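旧屋里的红花被，先叠好再出门：奥姆汉姆冬衣被整理活动进入第二周

2021年12月11日，奥姆汉姆（Omham）讯　入冬以后，索塞克街（Soseck）一带的居民又忙起来了，忙的是翻柜子、铺床、叠被子。由社区生活组织“韦尔纳赫”（Vernach）发起的冬季寝具整理活动从八月开始筹备，眼下正是最热闹的时候，各家把压在柜底的厚被、绒毯、棉拖鞋都请了出来，一件件摊在床上，能留的重新叠好，用不上的打包送到纳吉（Nnaji）旧物交换站。到本周为止，交换站登记的寝具和冬衣已经超过2000件，比去年同期多出700件，真是个让人高兴的数字！

记者这次跟着活动组织者卡齐米拉·库雷克（Kazimiera Kurek）走进了索塞克街的一户人家。卧室墙面刷成浅蓝色，带着白色的枝叶卷纹，一看就是花过心思的屋子。床上的红底碎花毯子很抢眼，上面开着白色和粉色的小花，四周还镶着一圈毛茸茸的米色边，旁边另有一条米色绗缝绒毯，表面是一层叠一层的鳞片状花纹，光是看着就觉得暖和。

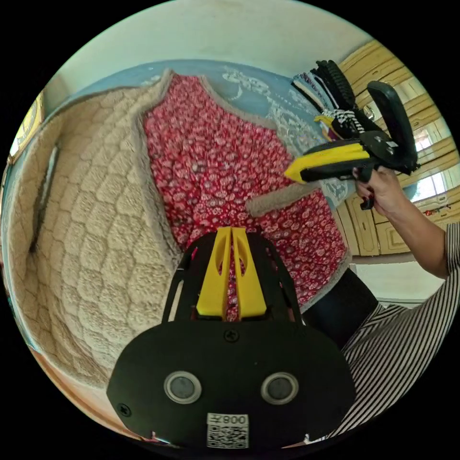 库雷克说，这类带绒边、绒里的厚东西最考验手艺。面料滑，里子蓬，刚叠齐的角一松手就弹开，叠到第三折往往已经歪了。她教大家的办法很朴素：先把整条铺平，从中间往两边抹，把气赶出去，再对折；折的时候让绒里朝内，花面朝外，最后用小臂压一压，停几秒再放手。

“很多人一上来就急着卷，卷得越紧，打开的时候褶子越深。”她说，“慢一点，反而省事。”

这套办法不挑地方，床边、沙发上都能做，小件也适用。衣物和毯子的区别在于袖子：库雷克的习惯是先把两只袖子平平地收到背后，再从下摆往领口折，厚绒的折两道就够，多折一道会鼓成一个球，塞进柜子还占地方。索塞克街的老房子里多半有顶到墙边的大衣柜，隔板高，一格能竖着放好几摞，她建议衣服竖放，被子横放，取的时候互不打扰。

整理那天天光很好，窗外的树还绿着，屋里一点也不显得冷清。
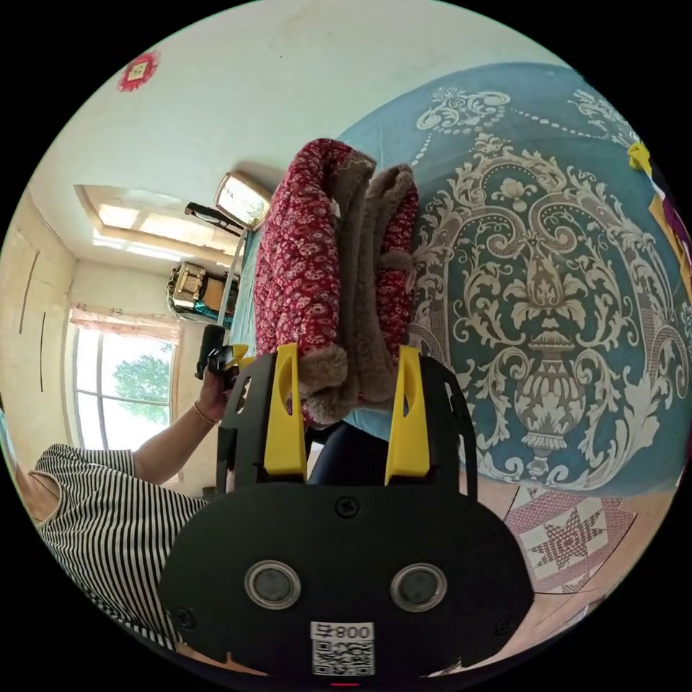
红色碎花绗缝衣物，折边处露出厚实的棕色绒里；一旁的蓝绿色床罩上有奶油色卷叶花纹。

参加活动的人里，很多是冲着交换站去的。旧物交换站的负责人坦纳·博杜安（Tanner Beaudoin）告诉记者，今年送来的东西明显比往年讲究，洗过、晒过、叠过，有的还用布条扎好，写上尺寸。站里为此专门腾出2间屋子，一间放被褥毯子，一间放衣服和鞋。年底之前，他希望登记总数能到3000件。

“以前我们收到一大袋东西，光拆开分类就得半天。”博杜安说，“现在打开袋子，直接上架！大家高兴，我们也高兴。”

他特别提到了棉拖鞋。这东西不起眼，却是交换站里走得最快的一类，尤其是绒里厚、鞋面花色鲜亮的，早上摆出来，下午再去就难找到合适的尺码了。送拖鞋的人只要记住两件事：鞋里要干透，两只要绑在一起。落单的拖鞋站里也收，单独放一个筐，隔三差五真有人从里面配出一双来，每次配成，屋里都会有人鼓掌。

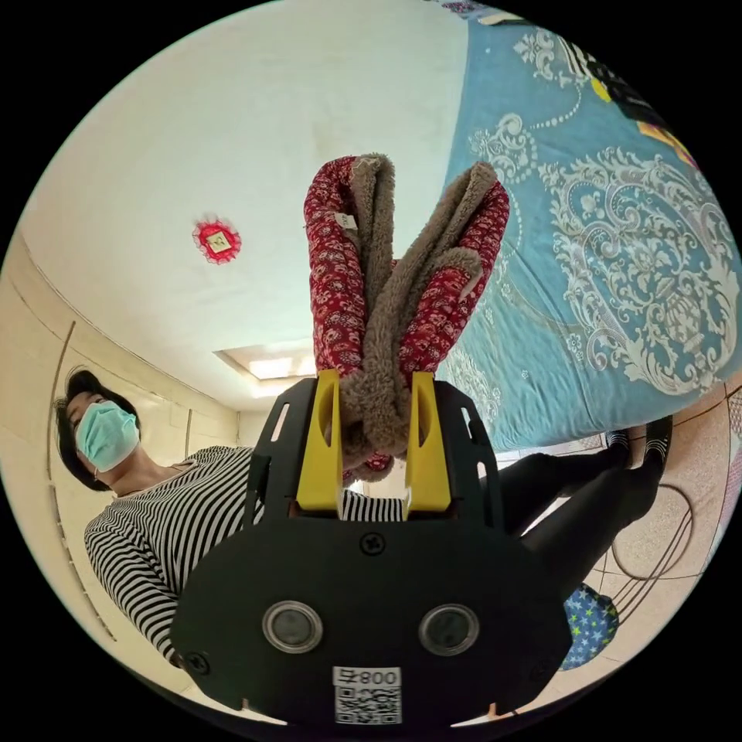 红底碎花配绒里，在今年的登记簿上出现得格外多。库雷克对这种花色很有感情，她小时候家里的被面就是类似的样子，冬天一铺开，整个房间都亮堂了。她觉得这种老式的热闹花色正在回来，年轻人搬新家，也愿意挑一条红花被铺在素色床单上。至于配更花的床单行不行？她笑着说当然行，索塞克街上就有人家用蓝绿底、满铺白色大花纹的床单来配，花瓶、卷叶、串珠纹样样都有，红被子往上一放，谁也没压住谁，好看得很。

叠大被子的诀窍，她在现场又补充了几条。绗缝成小方格的厚被，最好顺着缝线折，格子对格子，折出来的边自然是直的；绒里容易从侧边翻卷出来，不必硬塞，叠完以后顺着边捋一遍就行。叠好的被子先在床上放一会儿，等它自己落下去一点再入柜，会比刚叠完时矮上一截。如果要送交换站，请不要抽真空，绒里压久了不容易蓬起来，下一家打开时会觉得可惜。

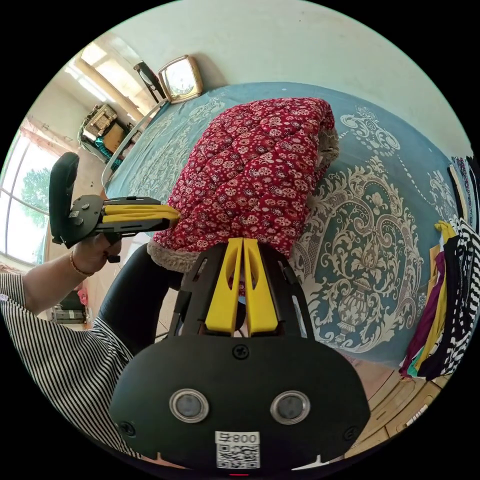 韦尔纳赫的整理活动将持续到月底，索塞克街及周边住户都可以报名，由小组上门一起整理，也可以自己在家叠好后直接送去。交换站每天上午十点开门，傍晚六点关门，中午照常接待。被褥类请送到靠街的那间屋子，衣服和鞋走院子里的侧门，门口挂着一块蓝色木牌。

今年新添的“换花色”登记也已经开放：家里有两条同花色毯子、想换一条别样的住户，可以把毯子的颜色和尺寸留在站里，有合适的会电话通知。博杜安说，目前登记最多的愿望是蓝色格子，其次是米色素面，红花的嘛，送来的多，想要的也多，摆在架上留不过两天。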